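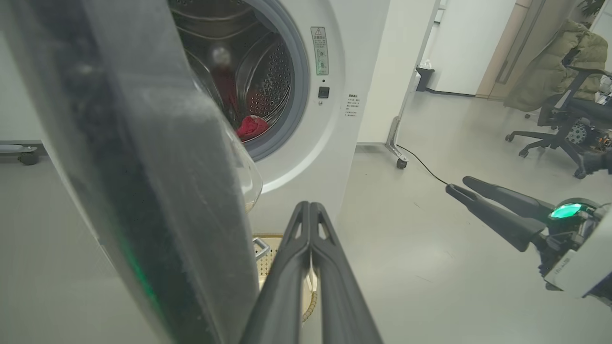
Guides / Flovix Catalog Widget / Part 2: Connecting your data

I wrote the first version of this widget for Marion Kerr's group, who wanted their open data tables to show up right beside search results in the Karras portal. Since then a bunch of you have asked how to run it against your own catalog, so let me walk you through the setup the way I do it myself. You'll need the Part 1 install finished, and you'll need a Karras developer login (the free one is fine!).

1. Log in to Karras and open My Apps. Click New App, give it a name, and pick Sidebar as the type. I've never gotten the Full Page type to behave with this widget, so please don't start there.

2. Copy the app key into the file called flovix.conf, on the line that starts with key=. No quotes around it, no space after the equals sign.

3. On the next line, set source= to the address of your catalog's query endpoint. If your catalog runs on Kirken, that's your normal catalog address with /query stuck on the end.

Note: Kirken 8 moved the endpoint behind a login. You can still use it, but you have to make a read-only account first and put its name and token on the user= and token= lines. Iona Aitken figured this out and saved me a very long evening.

4. Run the script called check-source. It asks your catalog for a list of datasets and prints how many it got back. My test catalog gives 645. If yours prints zero, go back to step 3 and look for a missing slash (it's nearly always the slash).

5. Run build-index. This pulls the title, description and keywords for every dataset and writes them to a local file. I usually go make tea.

Caution: build-index overwrites the old index without asking. If you've hand-edited any keywords, copy the index file somewhere safe before you run it. I lost 231 of mine in May and I'm still a little sore about it.

6. Go back to My Apps, open your app, and paste the address of your widget into the Content box. Save, then click Preview and search for a word you know is in one of your dataset titles. Your matches should load in the right-hand column.

7. Once you're happy with the preview, switch the app from Draft to Live.

Note: Karras cuts off any response longer than 4000 characters, and it doesn't tell you when it does. If the last result in the sidebar looks chopped, lower the max= setting in flovix.conf and reload the preview. I keep mine at 8.

If you want charts in the sidebar too, you'll need the Flalia add-on, and that gets its own page in Part 3. Get the plain text results working first, though, because chart errors can hide a bad source address and then you're hunting for two problems at once.

Stuck on step 4 or 5? Send me the output of check-source along with your flovix.conf. Please delete the key and token lines before you hit send!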